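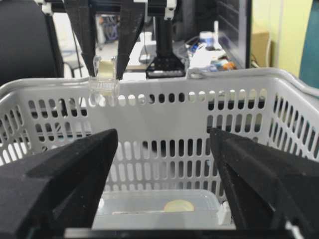 Ming-te Fung thinks the club should be building things that move fast. He wrote to me after the March open evening that he had stood at our table for ten minutes and watched two arms and a basket, and that his daughter could have packed it in five seconds. He wanted to know why a school with a budget for robots was spending it on tidying up.

It is a fair question and I said I would answer it in the newsletter, where more parents would see it.

The Stelbridge robotics club has two kinds of work going on this year. One is the Sandness competition, where teams build a machine that drives around and scores points against another machine. The other is what the students call the basket project. They program arms to pick up ordinary items and put them in a basket, or take them out. The first kind gets the crowd. I think the second kind teaches more, and I would like us to keep doing it even if it never wins anything.

A competition robot has a known field. The game pieces are all the same size and the students can practice on them for months. By spring they are mostly tuning numbers. That is useful, and I don't want to drop it, but a lot of the hard thinking is over by winter break.

With the basket, very little is fixed. A tape dispenser is an awkward shape. Clear plastic is hard for a camera to pick out, and hard for a student to label. The basket has a rim, and the arm has to get over it and down inside without catching. If something is already at the bottom, the next item has to go beside it or into it. Every one of those is a small problem that a fourteen-year-old can understand in a minute and then work on for two weeks.
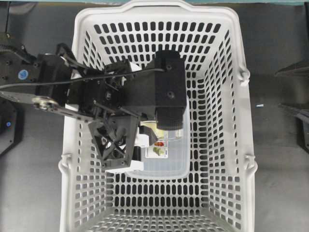 They also learn to keep honest records. The group logged 122 attempts last term, with a line for each one saying what was picked up, where it ended up, and what went wrong. The early pages are mostly failures. Yung-ching Chien went through them one Tuesday and noticed that a good share of the bad ones had the same cause: the arm was coming down too close to the wall of the basket. The fix was a change to one starting position. I have seen competition teams rebuild a whole mechanism when a log like that would have saved them the trouble.

There is the matter of cost, which other parents have raised too. The fingers are printed and cheap to replace. The things being picked up come out of desk drawers. We spent $200 on parts for this project last term, and one Sandness entry costs more than that before anybody has bought a wheel.

Mr. Fung is right that it is slow, and he is right that it made a poor show at the open evening. We should have had a student at the table the whole time explaining what the arm was trying to do. I would also like to see the basket group give a short talk to the competition teams, who could use the logging habit.

The club has 14 students now. Most of them still want to drive robots into other robots, and they can. I am asking that the arms stay set up in the back room through the end of the year and that the group be allowed to finish its second set of trials.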